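Chapter 2
Reading a Suburb from Its Transport

Praltow lies at the end of the valley line, 17 kilometers from the center of the city. Before the railway came, it was a farming village with one main street and a mill. Today it is a town of apartment blocks, schools and small parks, and most people who live there travel somewhere else to work. In this chapter we use Praltow to study a question that comes back many times in this book: does transport follow the people, or do the people follow transport?

The simple answer is that both happen, but not at the same speed. A bus route can be changed in a few months. A railway station stays where it was built for a very long time, and the town must arrange itself around it. When we look at a map of Praltow we see that the oldest apartment blocks stand close to the station, in the district called Kernance. The newer ones are in Stikutley, on the other side of the main road, where land was cheaper and where the first families had to wait nine years for a direct bus.
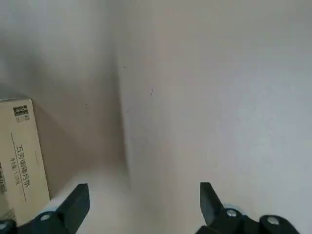 Age is one of the first things a student of towns should learn to judge, and it is not always easy. The outside of a building may be painted again, and then a block from the first period looks the same as a block from the last one. The inside does not always help either. Two plain pale walls that meet in a corner, with a couple of small dark specks on one of them, could belong to a home of almost any period. For this reason we work mainly with street plans, building permits and old timetables, and we use the look of a place only as a first hint.

Timetables are especially useful. The geographer Lambros Deligiannis collected the bus timetables of Praltow and put them next to the population records of each district. He found that in Kernance the number of buses grew a little before the number of residents. In Stikutley the order was the opposite – the residents came first, and the buses came when the complaints had become too many to ignore. His maps are printed at the end of this chapter, and you will need them for the exercises.

A second source is the memory of residents. I-seul Maeng spoke with more than 8 families who moved to Stikutley in its first years. Several of them described the walk to the station along Jasińska Street, which had no sidewalk at that time. They also spoke of neighbors who shared cars, and of a small shop that sold tickets in the morning. Such details are missing from official records, but they explain why the shops of Stikutley stand along this street and not around the central square, where the planners wanted them.

The chapter has two parts. The first part describes the growth of the town from the village to the present, and it introduces the terms "catchment area", "feeder route" and "interchange". The second part looks at the present bus station in Kernance and asks how far people are ready to walk to reach it. Before you continue, take a map of the town or suburb where you live. Mark the station or the main bus stop, and then mark the place where you buy your food. Keep this map, as we will return to it in the second part.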